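3.2 Materials: vases, stems and table surface

The arranging task was set up on one table, kept the same for the whole of the study. The top has a grey marble pattern with white veins, and the walls round it are papered in yellow. We wanted a surface that looked like something found in a home, with enough pattern in it that a pale flower would not always stand out. Figure 4 gives three views of the table with artificial flowers and glass vases on it.
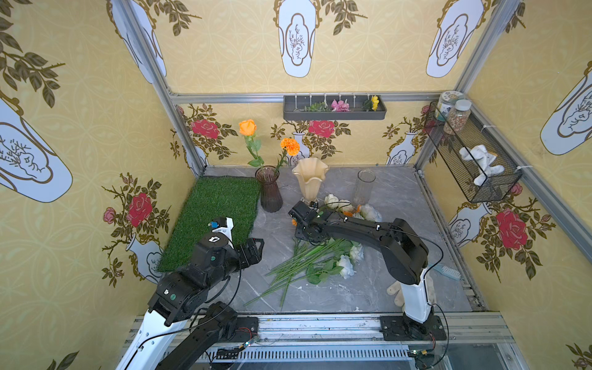
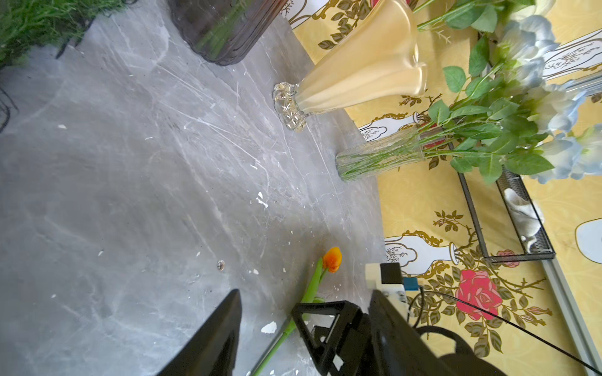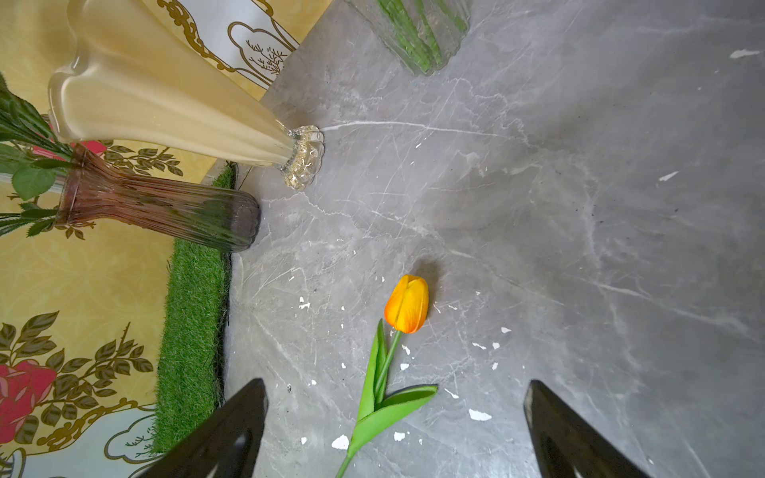 Figure 4. Vases and artificial flowers on the marble-patterned table, in a wide view (first) and two close views with an orange tulip (second and third).

All the stems used in the study are artificial. Fresh flowers were tried in the pilot in June and given up after a short time. They dropped petals and bent at the neck by the afternoon, and two roses from the same bunch could differ so much in weight that sessions could not be compared. Artificial stems keep their shape for longer, though they bring problems of their own. The leaves catch on one another when several stems are laid in a pile, and a stem that has been bent once tends to stay bent. We straightened stems by hand at the start of each session and did not correct them again until the session was over.

The stems came from two suppliers, Lesora and Mokura. The Lesora stems are the thicker of the two and hold a straight line well. The Mokura stems are thinner and more easily turned once they are in the vase, but their heads are heavy for the stem, and a single one placed in a wide vase will swing round until it rests on the rim. We did not try to balance the two kinds within a session. Stems were drawn from a mixed box of 300, and whatever came out was used.

Vases were chosen for the shape of the mouth. A plain straight mouth gives the stem one obvious place to enter. A flared or wavy rim is wider at the top, and this makes the first part of the movement easier, but the stem then slides along the slope and may settle at an angle that was not intended. Ribbing on the body has little effect on how a stem goes in. It does change how well the stem can be seen from outside, and in the darker glass the lower end is hard to follow at all. Musov (see Section 2) reports the same difficulty with tinted bottles, and we follow that work in scoring a placement by where the head comes to rest and leaving the foot of the stem out of the score.

3.3 Arrangements and scoring

An arrangement was started from one of 41 written layouts. Each layout names the vases to be filled and the kinds of flower that go in each, but leaves the order open. A layout might ask for one tall flower and one short flower in the same vase, leaning apart, with a second vase left empty. The heights are given only as tall and short. Exact lengths were tried in an early version and dropped, as the stems are cut to different lengths by the makers and no two boxes matched.

In total 3271 placements were scored. A placement counts as complete when the head stands clear of the rim and stays there for the length of a slow breath after release. It counts as partial when the stem is in the vase but the head is caught on the rim or pressed against another flower. All other outcomes are scored as missed, including the case where a neighbouring stem is pushed out. We set apart 900 placements for scoring by a second person, who did not see the first set of scores. Most disagreements concerned crowded vases, where it is hard to say whether two heads are touching or one is only behind the other.

Layouts were not arranged by difficulty. Chrysikopoulos groups similar tasks by the number of stems already in the container, and we considered doing the same, but the number alone is a poor guide. Two leafy stems can fill a narrow neck more completely than five bare ones. We therefore noted the kinds of stem present before each placement — rose, carnation, tulip or filler — and return to this in Section 5.

The table was brushed down between layouts but not washed. Small bits that came off during a layout were left until it was finished, so that handling of the flowers was not interrupted.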